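From: Kyriaki Mavromatis
To: chem-history list
Date: July 6, 2021
Subject: Re: Smits notebooks, ammonia runs

Loukia Michailidis wrote:
> Does anyone know whether the Smits notebooks at Tirnuddale
> cover the high-pressure ammonia runs, or only the earlier
> catalyst work? The finding aid lists 103 items and gives no
> dates after the first box.

Loukia,

They cover both. I went through the first 30 last summer. Notebooks 1 to 6 are catalyst preparation, mostly iron with small additions of alumina. The pressure runs start in the seventh and are written up at 100 atmospheres, with yields in the right-hand column. Smits changed his units partway through, so check the inside cover of each volume before you copy any numbers.

The letters to the Asetti works are filed separately under Kevbridge, where he taught. You have to request those by name. The reading room shuts for part of August, and they like two weeks' notice for anything in the store.

I have typed up the yield tables and can send them to you off list. A few entries are hard to read and I have marked those with a query.
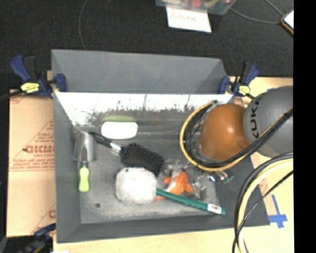 Hand trowel with a green handle, in a gray bin

If anyone has seen the patent correspondence, I would still like to know where it went. It is missing from the Tirnuddale list.

Kyriaki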